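October, dye bench, late morning

Third go at the madder. The first two came out the colour of a boiled carrot and I have been told by Wanda that there is no shame in carrots, which from Wanda is nearly a hug.

Changes this time. Tap water swapped for the rain butt behind the Narkcombe shed, strained through an old pillowcase. Madder chopped smaller and left to soak overnight. Alum as before. I also held the bath at 60 degrees, or tried to. The hotplate has two settings, off and volcano, so holding it meant standing there with a thermometer and moving the pot on and off a brick. Two hours of this. I have read most of the fire notice on the wall and can report that the assembly point is still the car park they built the bike store on.

Weight of dry wool was 306 g, all from the same cone, wound into 6 skeins and tied loosely in four places. Segundo ties his in two and then asks the room for help with the tangle.

Skeins 1 to 3 went in together. Came out a proper brick red, a bit browner on the side that sat against the pot. Skeins 4 and 5 went into what was left and gave a coral that Delia has already put her name on. Skein 6 had a pinch of chalk in the bath and is the best of the lot, so of course I did not weigh the chalk. Wrote "pinch" on the tag. Future me will be delighted.

Rinsing took longer than the dyeing. The water ran pink for ages and then stopped all at once, just as I had gone to find a bigger bucket. 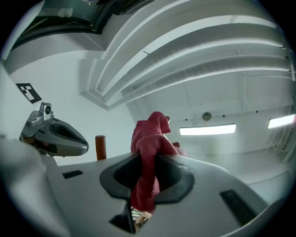
Light test is set up on the south window: one strand from each skein wound on card, half of it under foil. Gumaro wants it left for 23 days to match his weld samples. Fine by me, but somebody has to stop the blind being pulled down every time the sun comes out, and I am not always here to glare.

Wash test still to do. Liv says to use the cheap soap because that is what people have at home. She also says her indigo never rubs off, and I have seen her cuffs.

For next time:
– weigh the chalk
– turn the skeins every ten minutes, including during lunch
– ask whether the Alard hotplate in the back cupboard is broken or only unloved
– label the pillowcase, as it has been to the laundry once already and came back ironed

Spent madder is drying on newspaper by the door. Please don't bin it, I want to see if there is a pale pink left in it.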